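Part 3: Sorting and folding your cloths

Okay, so by now you've got your Mivance bins out of the wrapping and you've picked a surface to work on. Good! This is the part I like best, and it's the part people write to me about the most, so I'm going to go slowly.

Before you start

1. Clear your table and wipe it down. Crumbs get into microfiber and they stay there.

2. Make sure every cloth is dry all the way through. Pinch the hems, they hold water longer than the middle does. CAUTION: a damp cloth at the bottom of a bin will make the whole pile smell, and you'll be washing everything again (ask me how I know).

3. Snap the rims onto the bins if you bought the older set. The newer ones come in one piece, so skip this.

Setting out the bins

4. Put one bin at each far corner of the table and keep the middle free for folding. I tried them side by side for a whole January and kept dropping things in the wrong one.

5. Decide what goes where before you touch a single cloth. Fuseini Amegashie sorts by room, I sort by color, and we've agreed to stop discussing it. 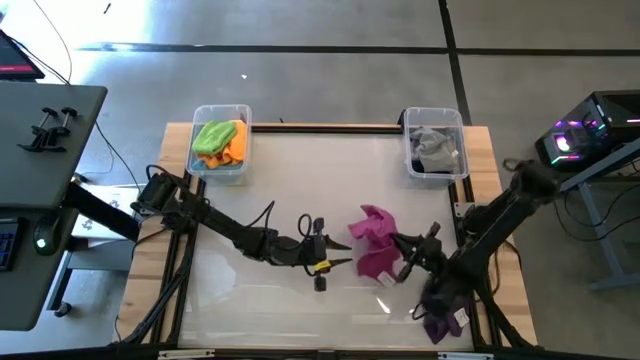 Sorting by color works for me because I can do it half asleep -- grab, look, drop. Brights go in one bin and darks and neutrals in the other, and I don't fuss over shades at this stage. You can see my split with the lime green, orange and blue-teal in the left bin, and the gray and black over on the right. They're not folded in there and they don't need to be. The bin is only a holding spot until you get to step 6.

Folding

6. Take one cloth from a bin and lay it flat in the middle of the table. Smooth it from the center out with the side of your hand.

7. Fold it in half, then in half again. If the edges don't meet, don't fight with it! Cheap cloths go crooked after a few washes and no amount of tugging will square them up.

8. If there's a label, turn the cloth so it ends up on the inside. NOTE: you can snip labels off, but go easy near the stitching.

9. Stack as you go, folded edge toward you. Finish one bin before you start the other.

Putting away

10. Stand the folded cloths on edge in the drawer, like files. Comfort Abubakari showed me this one and I've never gone back to piles.

11. Rinse the empty bins in lukewarm water and let them air dry upside down. CAUTION: no dishwasher, the rims can warp.

If you're using the Sanent drawer dividers, go on to Part 4 before you fill the drawer.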